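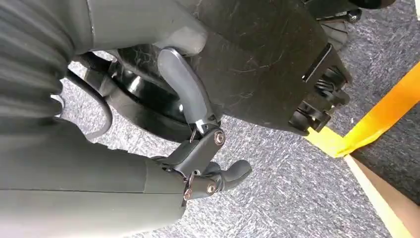
Home News Events Suppliers Contact

Rorkstead publishes shop-floor rules for robot arms working near office furniture

3 December 2023

Print this page | E-mail this story

Rorkstead has published a set of working rules for robot arms used in ordinary rooms, where the floor is carpeted and people walk through during the day. The rules cover floor marking, gripper checks, cables and the logging of contacts with furniture. They apply at both of the company's test sites from today and will be reviewed in April.

The document was written by Ildikó Pintér, who runs safety for the company's handling group. It replaces two older sheets, one for each site, that had drifted apart over the years. Staff moving between the sites had been working to different stop distances and different tape colors.

Under the new rules, yellow tape is the only color allowed for the edge of a robot's working area. Tape has to be continuous at corners, with no gaps, and it must be replaced when an end lifts. Other colors may still be used to mark where objects go, but only inside the yellow line.

"People learn one color quickly," Pintér said. "They do not learn four."

Nobody may step over the tape while an arm is powered, including the operator. If an object rolls or slides across the line, the arm is stopped first and the object is brought back by hand. Chairs and carts on casters get their own paragraph. They must be braked, blocked or held in a fixture before a gripper closes on them, unless the movement of the object is the point of the test.

The rules set the clearance outside the tape at 1000 millimeters. Desks, shelving and doors that open toward the robot may not sit inside that distance. Rooms that cannot meet it can still be used at reduced speed, with written approval for each room.

Grippers are to be looked over at the start of each shift and again after every 100 grasps. The check covers the finger pads, the hinge pins and the screws on the linkage. A missing or loose screw takes the gripper out of use until it has been tightened and signed for. Fingertips that have hardened, split or picked up grit are changed as a pair - never one at a time.

Lint was a late addition. Dust and hair from carpet and upholstery can work into the finger joints, and the old sheets had nothing to say about it. The new text asks for a dry brush on the joints at the gripper check and a wipe of any large flat surface before it is gripped. Compressed air is not allowed on site, as it tends to push the dirt further in.

Cables that run outside the arm must be secured so that a loop cannot catch on whatever is being handled. Operators are told to move the arm slowly through its full reach before the first grasp of the day and watch the cable the whole way.

Contacts between the arm and anything other than the target object go into a shared log, with the time, the speed and the part of the arm involved. Light touches count. Pintér said the old sheets asked only for "collisions," and that operators had read the word in different ways.

Two outside companies commented on a draft. Pakel, which supplies floor fixtures, asked for a clearer line on who may remove a block or brake. That is now the shift lead. Siu, a maker of finger pads, wanted the gripper check tied to hours of use. Rorkstead kept the grasp count, saying operators already have it on their screens.

The rules do not cover mobile bases. Those stay under the separate Eline procedure, which is not changing for now.

Copies are available from the company on request. Sites that want to adopt the text may do so without charge, provided that changes are marked - Pintér is collecting comments ahead of the April review.

Print this page | E-mail this story

This site uses cookies to remember your settings. By continuing to browse you agree to our use of cookies.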